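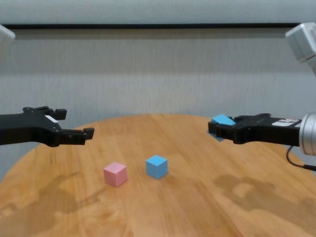 What do I need to bring to my first game night?

Just yourself and maybe a snack to share. I've got 103 games on my shelves at last count, so please don't feel you have to haul yours across Wastitmont in the rain. If there's one you're dying to teach, though, bring it!

I'm terrible at rules. Will I slow everyone down?

Not a bit. I still mix up the scoring in Zerkby, and I've been playing it since January. New people sit with me or with Dagim Yimer, who is far more patient than I am (he once explained the same trading round to me 3 times and never sighed).

How many can play?

Four or five at a table is my favorite. With six we usually split up, unless everybody wants a party game, and then it gets loud and I love it.

Can I bring my kids?

Please do, if they're okay with a late-ish bedtime. We start at 6:30 and the short games come out first.
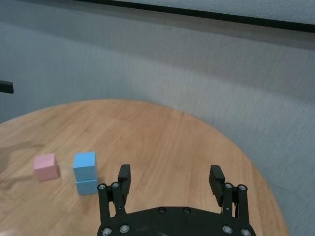

What do you play with little ones?

My go-to is a memory game I half made up and half stole from my aunt. One person builds something small, everyone gets a good look, then it goes under a dish towel and the rest of us try to copy it. Keep it easy to start with: two light blue cubes stacked up and a pink one a short gap away is plenty for a four-year-old. Grown-ups get cocky and want towers. They lose a lot.

Do you lend games out?

I do, but write your name in the notebook by the door. Gemechu Yilma still has my copy of Wako and he knows it.

What if a piece goes missing?

Tell me and we'll hunt for it. I keep a jar of spare pawns and dice, and most things can be replaced with a button.

How do I sign up?

Send me a note through the contact page with how many are coming and any food allergies. I answer most evenings.

Page updated 6 July 2026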